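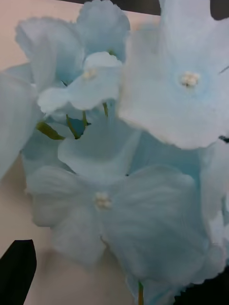
Artificial flowers and one gripper finger, from the wrist camera at the Bruruvwood open day.

The Bruruvwood open day was a public demonstration of robotic flower handling held over one afternoon in June by Hindik, a small automation firm. It is mainly remembered for the gap between the way it was advertised and what visitors were shown. The program promised "a robot florist at work." The robot, a single arm called Muli, moved artificial stems out of a holder and into a vase, and did so under conditions that several of those present considered too easy to prove much.

Background

Hindik had worked on packing equipment before turning to what it called soft goods, a term it used for anything that bends, creases or tangles when picked up. Flowers were chosen as the public face of this work. The firm argued that a bunch of stems is hard for a machine because the petals hide the parts that need to be gripped, and because pulling one stem tends to drag its neighbors along. Both points are generally accepted. Whether they apply in the same way to artificial flowers, whose stems are stiffer and all but identical, was disputed before the event and has been disputed since.

The arm ran on control software named Grerex. Hindik described Grerex as having learned from recorded examples made by people guiding the arm by hand. The printed handout gave the number of examples as 140. It did not say how many of these were made with the same flowers, the same holder and the same lighting used on the day, and the question was not settled when it was put to staff.

The demonstration

Visitors were admitted in groups of 15 and stood behind a rope while the arm worked at a table. A screen to one side carried the picture from a small camera on the wrist, so that people could follow the approach from the robot's own point of view. Many found the screen more useful than the arm itself. Up close, pale blue petals took up nearly all of the view, with the green stems showing only here and there between and beneath the blooms, and it was easier to understand from this why the task is considered awkward. The black tip of a gripper finger came in low at the side, just short of the lowest flower.

Each run followed the same order. The arm moved in slowly, stopped short of the bunch, adjusted its angle and closed on a stem. If the grip was judged good, it lifted the stem and carried it to the vase. If not, it backed away and started over. Hindik counted a stem as placed if it was standing in the vase when the arm let go, with no regard to height, spacing or the direction the flower faced. By this measure the arm placed 14 stems during the first session. The handout called this "arranging." A florist in the second group objected to the word out loud and was given a polite answer about future releases.

There were 2 stoppages, one in each session. In the first, a pair of blooms came up together and the arm held them in the air until an employee pressed a button. In the second, the arm paused for several minutes without any visible cause. Staff described this as a safety stop. No log was shown, and the explanation has to be taken on trust.

Criticism

The most detailed account of the day was written by Engelbert Frei, a retired controls engineer who attended both sessions and published his notes afterward. Frei did not claim that anything had been faked. His complaint was that the setup had been arranged to flatter the machine. The holder was returned to the same taped position between runs, the flowers were straightened by hand, and the public was not allowed to move anything. He asked for the holder to be turned a quarter of the way around and was told that the schedule did not permit it — a request that, by his reckoning, would have taken less time than the refusal.

Frei also questioned the choice of material. An artificial petal can be brushed, squeezed and bent back into shape, while a real one bruises. A system that has only handled the first kind has not been tested on the thing a flower shop would buy it for. Hindik replied that real flowers wilt under lights and cannot be used for repeated trials, which is a fair reason for practicing on artificial ones. It is a weaker reason for using the word "florist" on the poster.

Others were more generous. A teacher who had brought a class wrote that the slow pace helped, and that her students learned more from the double pick than from the clean ones. Frei himself granted that the approach motion was smooth and that the arm did not knock over the holder at any point he observed.

Later developments

Hindik announced a second open day with fresh flowers and an open floor for visitor requests. As far as is known, it has not taken place. The firm's later material refers to the Bruruvwood runs as "successful public trials" and repeats the figure of 14 placed stems, leaving out both the stoppages and the number of attempts. The number of attempts does not appear in the handout either, and Frei, who had started a tally during the first session, gave it up when the arm began making corrections too small to tell apart from new tries.

See also

Grerex (control software)
Muli (robot arm)
Grasping of soft objects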